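Betreff: Re: [Rudia-Betrieb] Abbruch der Greifsequenz in der Simulation

Sehr geehrte Kolleginnen und Kollegen,

zu der unten zitierten Meldung nehme ich wie folgt Stellung. Beigefügt sind zwei Ansichten aus der betroffenen Simulationsumgebung.

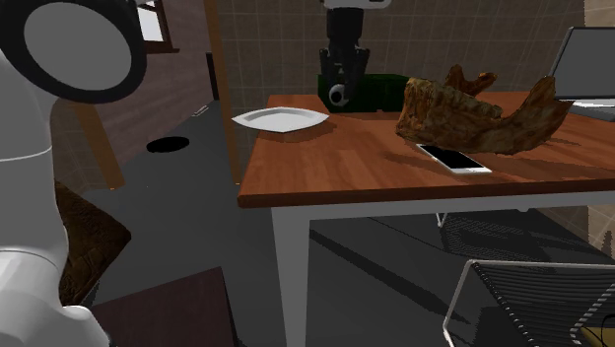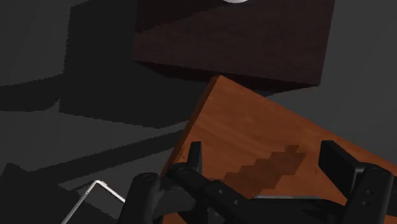

Nach Durchsicht der Protokolle ist der Fehler der Kollisionsprüfung in Avora zuzuordnen. Die Prüfung lief mit veralteten Hüllkörpern für den Greifer, sodass Kontakte zwischen Finger und Objekt nicht gemeldet wurden. Von 1.000 Durchläufen sind 67 betroffen. Eine Übertragung auf die Anlage in Plarkton hat nicht stattgefunden.

Bis zur Freigabe der korrigierten Fassung gilt:
Bahnen aus den betroffenen Durchläufen sind gesperrt – auch für interne Vorführungen.
Die Kraftgrenze bleibt auf Stufe 2.
Neue Abbrüche sind mit vollständigem Protokoll an diese Liste zu melden.

Die Firma Long ist informiert und hat eine Korrektur für Juni zugesagt.

Mit freundlichen Grüßen
Shufen Qin
Anlagensicherheit, Projekt Rudia

Die Betriebsgruppe Rudia schrieb:
> Sehr geehrte Frau Qin,
> seit der letzten Aktualisierung bricht die Greifsequenz wiederholt in Schritt 3 ab. Eine Kollisionswarnung erscheint nicht, der Lauf wird dennoch als gültig abgelegt. Wir bitten um Prüfung und um Mitteilung, ob die Daten weiter verwendet werden dürfen.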